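How Do You Teach a Robot to Clean a Sink?

Hi, I'm Zoriana, and I teach robots for a living. Yes, that's a real job! I don't have a chalkboard, and my students never raise their hands, but I do have homework. So much homework.

Let's start with a question kids ask me a lot when I visit schools. Can't you just tell the robot what to do?

Well, try this. Explain to a friend how to wipe a sink, using only words, and your friend has to do exactly what you say and nothing else. How hard should they push? When do they turn their wrist? You'll both be laughing in a minute (and the sink will still be dirty). So we show the robot, and there are two main ways to do it.

Way one: hold its hand

Remember when a grown-up held your hand around a pencil and helped you draw your first letters? We can do that with some robots. I take hold of the arm and gently move it through the job. The robot has sensors in its joints, and they keep track of how far each one bends. Later it can try the same move without me.

It's great for simple jobs. It's also tiring, because arms are heavy! My coworker Damian once did it all Wednesday and could hardly lift his sandwich.

Way two: be the puppeteer

For bigger robots we use remote control. That's called teleoperation, which just means "working from far away," even if far away is the other side of the room. I hold two controllers. When I reach forward, the robot reaches forward. When I squeeze, its gripper closes. It feels a bit like a video game, except you can really knock over the soap.

Every time I do the job from start to finish, the computer saves it. We call one of those a demonstration, or a demo. For the sink job I made 300 demos, and 27 of them went in the trash because I messed up. That left 273 good ones. I tried to make each one a little different, with the cloth starting in a new place, so the robot wouldn't learn just one boring path.

The part I find hardest is pushing down. Too light and you're only tickling the sink. Too hard and the cloth bunches up under the gripper.

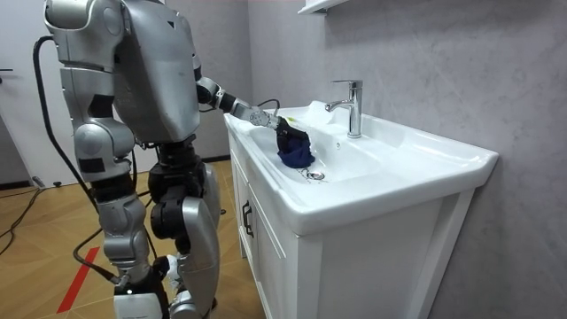 Try it at home

Grab a friend, a dry cloth and a table. One of you is the robot and closes your eyes. The other is the teacher and moves the robot's arm to wipe the table. Do it five times, then let the robot try alone, eyes still closed. Which spots got missed?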